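3.2 桌面颜色与清洁周期

Papadakis楼的公共工作室没有固定座位，使用者自行选桌，离开时带走个人物品。管理方原先按楼层安排擦拭，不区分桌面颜色，也不区分是否靠窗。本节讨论的问题是：在同样的清洁周期下，浅色桌面是否比深色桌面更早被使用者认为“不干净”，以及这种判断与采光有多大关系。

调查持续8周，涉及14张长桌，深浅两种颜色都有。每周五下午由Stamatia Spanos在清洁之前逐桌记录，内容包括可见斑点、擦痕、杯底印和纸屑，按无、轻、中、重四级评定。评定时不开顶灯，只在窗帘原有的状态下进行。另由Panagiotis Triantafyllou在工作室门口发放简短问卷，询问使用者当天所用桌子的整洁程度，以及是否自己擦过桌面。问卷不记姓名，填写时间不限。

浅色桌面的评级整体偏高，这与预期一致。细小的深色斑点在白色和米色表面上容易辨认，在深色表面上则大多要侧光才能看到。灰尘的情况相反，深色桌面上的浮灰更显眼，使用者抱怨也多集中于此。因此，如果只以投诉数量安排清洁，深色桌面会得到较多照顾，而浅色桌面上的斑点会积累下来。浅色桌面见图2。 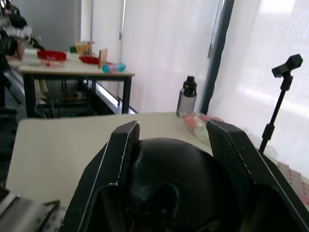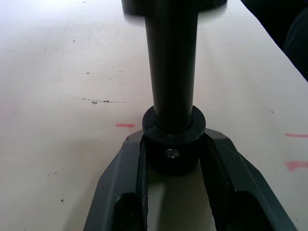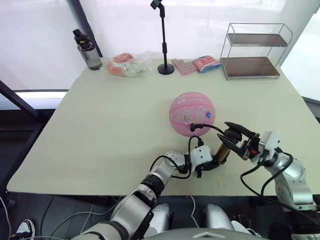
图2 浅色桌面

采光的影响比颜色复杂。靠窗桌位在晴天上午的照度常超过1000勒克斯，直射光经窗帘散开后，桌面反光较匀，斑点仍然清楚，擦痕反而不易察觉。到了傍晚，光线从较低的角度进入，前一次擦拭留下的弧形水痕变得明显，问卷中“桌子没有擦干净”一类的回答也多出现在这一时段。评定记录里，同一张桌子上午为“轻”、傍晚为“中”的情况并不少见，所以本文在比较各桌时只采用下午同一时段的数据，其余时段的记录仅作参考。

桌上物品的摆放也影响清洁结果。清洁人员按规定不移动私人物品，遇到水瓶、袋装食物或立在桌面上的支架时只擦周围。物品若沿桌子后缘排开，中间的大片区域可以一次擦完；若散放在桌面中部，擦拭往往分成几小块，接缝处容易留下痕迹。带底座的物品尤其麻烦，底座边缘常积一圈灰，挪开之后才看得见。Spanos在记录表中为此另设了一栏，后来的分析把这一栏与斑点分开统计，否则会高估使用者造成的污迹。

清洁剂方面，前半段使用楼内原有的Drostari中性清洁液，后半段改用Bomell的稀释型产品，配比按各自标签执行。两种产品在深色桌面上的效果没有可辨的差别。浅色桌面上，前者干后略有条纹，后者没有，但后者对圆珠笔印的去除较差，需要再擦一遍。由于更换产品的时间恰好与学期中段重合，使用人数也在变化，这一比较只能说明大致情况，不宜作为选购依据。

问卷中还有一项结果未曾预料。自己动手擦过桌面的使用者，对整洁程度的评价普遍低于没有擦过的人，深浅两种桌面都是如此。可能的解释是，本来就在意整洁的人更愿意动手，评价也更严；也可能是纸巾擦过以后，剩下的污迹更集中。现有数据无法区分这两种解释。Triantafyllou建议在下一轮问卷中加问“擦之前如何评价”，该问题已列入修订稿。

根据以上结果，清洁安排可以作两处调整。浅色桌面每周增加一次局部擦拭，重点放在座位正前方；靠窗桌位的检查改在傍晚进行，便于发现水痕。深色桌面维持原有周期，除尘改用干布。调整后的安排自四月起在其中2个楼层试行，人工时间的变化见3.3节。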